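News from the Penner Robotics Club

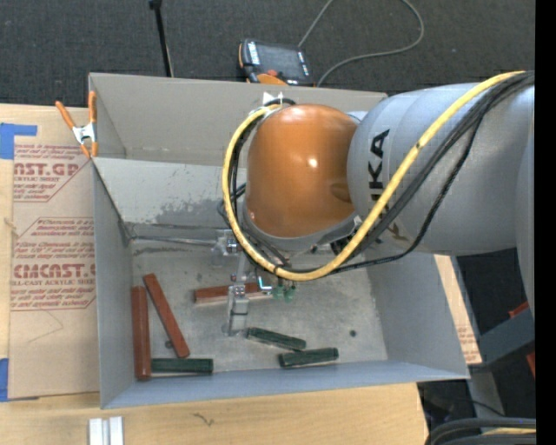
So March has been all about blocks, and I mean all about blocks. I dream about them now! Our task for the Lendero student challenge is picking from a bin, which sounded easy back when we signed up. My first version of the code treated every block as if it were lying by itself with plenty of space on each side. Blocks don't do that. They end up against the walls, or touching each other, and then the gripper needs a different way in.

Océane McKinnon rewrote the part that chooses which block to go for first – it now likes the ones with open floor on both sides and saves the wall huggers for last. We've logged 142 picks with her version, and I've been putting the misses in a spreadsheet (ask me about it, I will talk for 20 minutes).

Next up is sorting by color, reddish-brown and green, and I'd love help from anyone who knows a little Python. You don't need to have touched a robot before. I hadn't either!

We meet at 4:30 in the Illine building, upstairs. Please tie back long hair and bring your safety glasses – the spare pairs are all scratched up. New members, sign the lab form before you come in.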